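FROM THE CELLS

Right hand back on at Grovport, and how to keep it there

Wed 17 February. Quick one, written between two calls, so forgive the state of it.

Most of you know the right hand on the Brosow at Grovport came off in January. It's back on and running parcels out of the grey bins again. Three people have asked me for the procedure this week so it's going in here, and then I can point at it. Prakash did most of the work. Manikandan did the wiring. I held the torch and wrote things down.

What was wrong. Two separate things, which is why it took so long. First, the cover had crept forward over the knuckles. Every time the hand curled, a fold of fabric got drawn into the gap and the finger stopped short of closing. The controller saw a finger that wouldn't close and put more current in. Trip. Reset. Trip again. Second, the thumb had play in the hinge. Not a lot, you had to waggle it to feel it, but enough that flat boxes were getting pinched at a slant and slid out on the lift.

We chased the thumb for a day and a half thinking it was all thumb. It wasn't. If you get current trips on the fingers and dropped boxes in the same shift, look at both, seperately, cover first. The cover takes five minutes.

Cover off

Arm parked low, hand open, fingers pointing down. Power off at the cell and lock it. Please do lock it, Elango found the key still in twice last month and he is not going to be nice about it a third time.

Undo the strap at the wrist end before you touch the knuckle end. If you pull from the front you turn the whole thing inside out over the fingers and the stitching goes. We have lost two covers that way. Roll it back slowly and feel for the thumb slot as you go. Then leave it somewhere clean. Not on the carpet. The carpet sheds and the fluff ends up in the joints, Prakash was picking it out with tweezers.

Fingers

Wipe the metal down with a dry cloth. Look into each joint slot with a torch. What we found in ours: cardboard dust, packed in quite hard, and one curl of parcel tape. Soft brush, then the little hand vac. No air line! It only drives the dust further in and you'll be there all afternoon.

Tips. The black tips want checking for a shiny patch on the pad side. Matt is fine. Shiny means they've gone hard and they'll skate on anything with tape across it. Ours had gone on two fingers out of four. Change all four together or the hand grips lopsided and you'll be back in there re-teaching. They push on, quarter turn, and there's a tick you can feel when they seat. If you didn't feel the tick it isn't on.

Thumb

The hinge pin has a grub screw on the inner side, the one you can't see without lying down. Ours had backed out. Cleaned, drop of the blue threadlock, nipped up, left overnight. Don't lean on it. The thumb body is stout but the screw is tiny and it will round off, and then you are drilling it out, ask Manikandan how his Tuesday went.

While you're there bend the thumb through its whole travel by hand, power still off. Should feel the same all the way. A notchy spot near fully out is the cable catching, and that is a rerouting job, so stop and ring one of us.

Cover back on

This is the bit people rush. Wrist end last this time. Get the front edge sat behind the knuckle line, with all four fingers hanging clear underneath, then work the fabric back up towards the wrist. It'll have some soft folds over the back of the hand and that is fine, it needs slack to bend. Pulled tight it looks lovely and tears in a week. What you don't want is slack at the front. Curl the hand, open the hand, curl it, look at the front edge. If it has moved, start again.

We've put a paint pen line on the metal where the edge ought to sit. Under the fabric, so lift the edge to see it. Please don't wipe it off.

Zero and test

Power up, hand open, run the finger zero from the service page. Then the thumb zero. In that order. The other way round it takes the thumb position from before the finger offsets and you get a hand that thinks it's open when it's half shut. Took us an hour of staring to work that one out. Sewwandi spotted it, from the logs, from home, with a cold. Thank you Sewwandi.

Then picks. We do 40 slow ones before it goes back on rate. Mixed bin, and make it a nasty mix: flat box leaning on the side wall, something round and dark underneath, something with tape right across the face. Flat boxes stood neatly in the middle prove nothing at all, any hand will pick those. Stand where you can see the far rim of the bin and watch the fingers come down past it. If they brush the rim on the way in, the bin has shifted, the hand is probably fine. Nudge the bin back to its mark before you touch any offsets. I mean it about the offsets. Somebody had corrected for a bin that was sat wrong, then somebody else put the bin right, and we had rim strikes for a whole morning.

Also keep spare boxes out from behind the bin. There's always one that gets put on the floor "for a minute" and then the bin won't go back square.

How often

Was monthly. Now every 18 shifts for the brush and torch, tips looked at the same time. Cover check daily, just the curl and open, whoever starts the cell. It goes on the sheet. The sheet is on the clipboard, the clipboard is on the hook, the hook is by the door. If the clipboard isn't on the hook I'd like to know where it is, as I haven't seen it since Monday.

Pick count since refit stood at 1,795 when I left last night. No finger trips. One drop, which was a box with its flap open, so I'm not blaming the hand.

Spares

Palaniappan are sending a bag of tips and one new cover. Kumaresan is chasing the hinge kit and thinks next week, though he thought that last week too. Until then there is one spare cover in the drawer and it's the old pattern with the narrow thumb slot. It'll go on but it binds. Emergency only, and tell somebody you've used it.

Trereveo site: you have the same hand but the left one, so everything about the grub screw is mirrored and everything about the zero order is not. Still fingers then thumb. Prakash can come over for a morning if you clear the cell for him, he'd prefer an early start. Bring your own brush, we're not lending ours agian.

One more on the bins. We're staying with the grey rolled-rim ones for picking. The white ones are a bit shallower and want a different approach height, so don't swap them in on a whim. If you really need to, there's a second recipe saved, and you have to load it before the arm moves and not after.

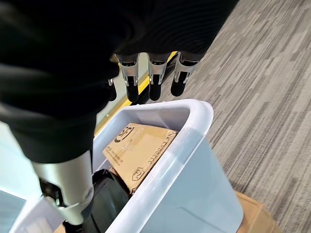 Recipe names are on the inside of the cabinet door, in Manikandan's writing, so good luck. Ring me or Prakash if you can't read them. Next time, hopefully, the hinge kit.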